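6.3 Recording a suturing demonstration by remote control

Applies to the Gralberg two-arm console, software 2.14 and later.
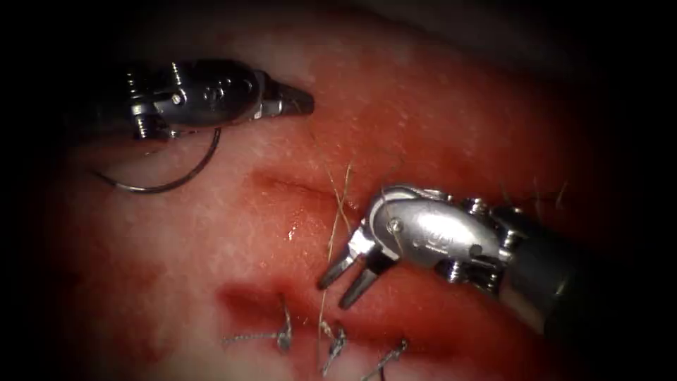
Before you start

1. Fix the tissue pad to the tray and load the needle driver on the left arm and the grasper on the right.
2. Select Teach > New task. Enter the operator name and the pad number.
3. Hold both hand controls still until the status lamp turns green.

CAUTION: Do not press the clutch pedal while either instrument is in contact with tissue. The arm may jump when the pedal is released.

Recording

4. Press REC. Each session stores up to 348 demonstrations.
5. Tie one stitch per demonstration. Completed stitches may stay in the pad while the next is being recorded.
6. Keep the thread slack between the instruments. If it crosses over itself, open the grasper and clear the crossing before pulling.
7. Return both instruments to a point just above the tissue and press STOP.

Note: Pauses longer than two seconds are marked in the log and are not removed. To trim them, see 6.5.

Note: A dropped needle does not spoil the recording. Pick it up, carry on, and tag the file RECOVERY.

8. Review the playback at half speed, then choose Keep or Discard. Discarded files cannot be restored.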